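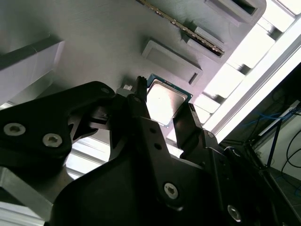 Procedure 21 at Pretwood covered one part, a used processor for the Plelitz machine. Vesna Kovačević read it twice before she began. The lid was bright enough to throw back the light, and she checked it for scratches. The log listed 673 swaps. Hers would be the next.

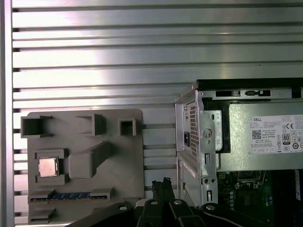 Practice plate and open chassis.

She had trained on the gray plate since May. Its holder forgave a crooked chip. A real socket would not.

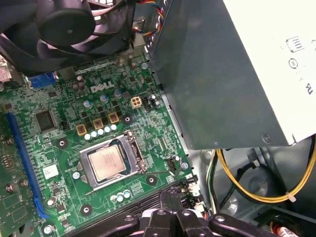 Processor in socket, lever down, no cooler.

She entered the time, 3:00, and left the line for remarks blank. Borkus would ask about it.

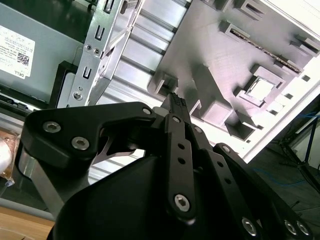 Borkus asked whether she had checked the corner mark against the socket. She wrote "yes" on the blank line and signed it.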